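Vidholm folding bench: your questions answered

We run an independent buying guide for small laundries and hire shops. Vidholm makes the two-armed bench, Alcombe hires it out. Neither pays us.

Does it really fold clothes by itself?
Some clothes, yes. Plain T-shirts, tea towels and hand towels are on the supported list. Fitted sheets are not, nor is anything with a hood. The brochure says "most everyday items", and we'd like to see a list behind the word "most".

How quick is it?
Alcombe quotes 249 items per shift. Ask how long the shift is, and what the items were. A shift of flannels is a different day's work from a shift of shirts. We asked twice and got the brochure back both times.

What about dark clothes?
Black cotton is the thing we get asked about most, as Donati's older single-arm machine was poor at finding edges on it. Vidholm says its own bench copes. We would want to see it done with your stock, under your lights — a varnished table throws back a fair bit of glare.
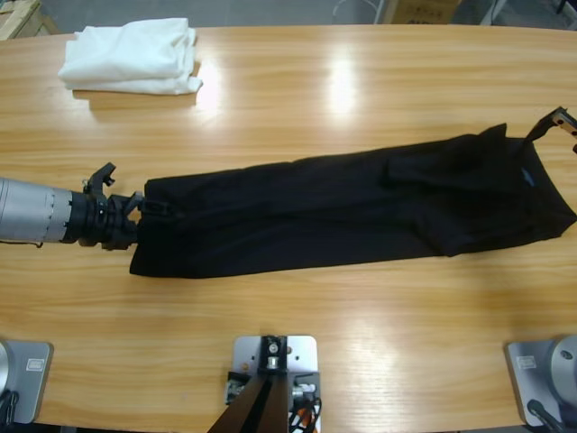 The two-armed bench with a black garment, one gripper at each end.

Do I still need a member of staff next to it?
Yes. Somebody has to bring the washing, take away the finished pile and sort out anything that snags. The hire terms say "supervised use" in 2 places, and the sales page doesn't mention it at all. Cost it as a helper for your staff and the sums look quite different.

What does it cost?
Hire is £428 a month with a minimum term of 6 months. Delivery and setting up are extra. So is training on a new type of garment, which we think should be in the price, given how short the standard list is.

Can I try it first?
Vastton, the reseller, will do a demonstration at its showroom. Take your own washing in a bag and ask them to use that. If they would prefer to use theirs, ask why.

Will it damage delicate fabric?
We don't know. The grippers pinch the cloth, and we have seen no wear figures for silk, lace or fine knits. Vidholm's answer was that delicates are "under review". Until that changes, keep them off the bench.

Can I cancel early?
Only by paying the rest of the minimum term. Get any promise to the contrary in writing.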